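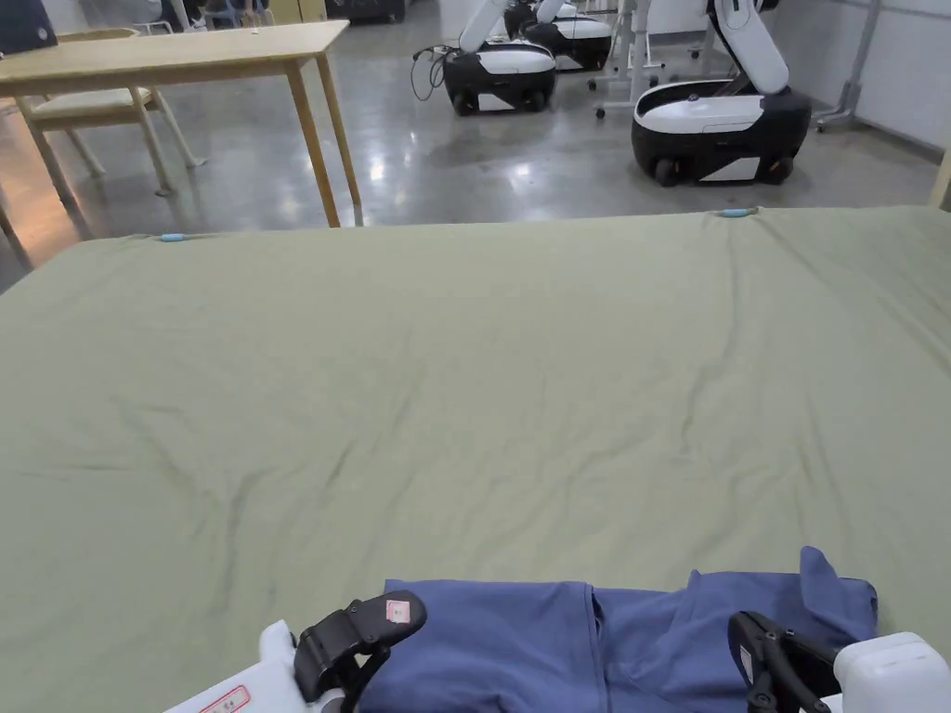

The green sheet, the blue fold, and a floor you could skate on.

By the time Rostyslav Stelmakh got to the blue things, he had been folding all morning and he was having the best day he'd had since moving to Grarkov.

He hadn't expected that. He had come in with a headache and his aunt's voice in his ear, telling him to be careful with other people's clothes. But the work had a swing to it! You laid a thing down on the green sheet, you took it by its two ends, you gave it one small tug so it lay flat, and then you brought it over on itself and there it was, a shape, a real shape with corners. He had folded shirts all his life and never once looked at a corner.

The sheet had been his own idea. The surface underneath was fine, but it was slippery, and sleeves went wandering off it like eels. So he had taken the big olive sheet out of his own closet (the one his sister said was the color of soup) and stretched it out and clipped it down at the far edge with the little light-blue clips, and after that everything stayed where he put it. A few wrinkles came up in the middle. He smoothed them, they came back, and he decided they were allowed to live there.

"It looks like a field," said Mrs. Zupan, coming past with her coffee.

"It does! It looks exactly like a field."

"My father had a field like that. Nothing grew in it."

She went and sat at the wooden table with her list. She owned the building, and the clothes, in a way, or at least she was the one who had said yes to them. When the laundry at Ziseck closed its doors, 2,588 pieces had been left on the shelves with no tickets and no one asking for them, and Mrs. Zupan, who had only gone over there to buy a coat rack, came home with the whole lot. Everything had to be washed again, folded, and put out in the big room for people to walk through and find what was theirs. Whatever was left in June would go on the truck to Skotico.

"What number are we on?" Rostyslav called.

"Don't ask me that."

"I bet it's a good number."

"It's a number," said Mrs. Zupan, and turned over her page.

He laughed and reached for the next one. It was a lovely blue, halfway between jeans and a wet roof, and heavier than it looked. He laid it down along the near side of the field and put his palm on it. The cloth had gone soft the way cloth only does with years of wear, and one corner kept flipping up, a stubborn little flap that wanted to see what was going on. He pressed it down. It popped back up. He pressed it down again.

"Hello," he said to it.

He had a theory, which he had been building since breakfast, that you could tell a person from their folding lines. There were people who folded along the seams, always, so that the seam got sharp and pale. There were people who folded in half and in half again until it was a brick. There were people who used a chair. This blue one had been folded by somebody patient, because the line down the middle was so straight you could have ruled a page with it, and whoever it was had gone on making that same line, in that same place, for a very long time.

"Mrs. Zupan, come and look at this. This is a masterpiece."

"I have seen clothes before."

"You haven't seen this one."

She sighed and got up, and her shoes clicked across the concrete. The floor in there was so polished that the lights lay in it like puddles, and Rostyslav, who was thirty-four years old, had slid across it in his socks 3 times before she arrived that morning. (He would do it again after she left. He was already looking forward to it.)

She stood beside him and put her glasses on. She looked at the blue cloth for longer than he thought she would.

"That's a good line," she said.

"Isn't it?"

"My mother folded like that. She used to run her thumbnail down it. You could hear it from the next room, a kind of zip." She put out her thumb, and stopped, and then did it anyway, straight down the middle. It made the sound. They both heard it.

"Do the flap," said Rostyslav.

She pressed the corner down with two fingers and held it there, quite hard, looking at him over the glasses. Then she let go. Up it came.

Mrs. Zupan laughed. He had worked for her for 15 days and had not known she had a laugh, and it was a terrific one, low and surprised, with a cough at the end of it. It went all the way to the back wall where the extra chairs were and came back again.

"Leave it," she said. "Somebody will know it by that."

So he left it. He brought the one end over to meet the other, lined up the edges, and gave the whole thing a pat. Then he wrote a slip for it in his best handwriting, since every piece was supposed to have one. Most of his slips said things like shirt, white, or towel, small hole. He thought about this one for a while, chewing the pencil.

Blue, he wrote. Very well looked after. Corner has opinions.

Mrs. Zupan read it when she came around with the basket. She took the pencil out of his hand, and he thought she was going to cross it out, but she only fixed his spelling and wrote the date underneath, Mar 10, 2023, and carried it off to the shelf by the door, where the people coming in would pass it first.

Rostyslav shook out his arms, tugged at a wrinkle in the field, and reached for the next one. It was a pillowcase. It was yellow! He couldn't wait.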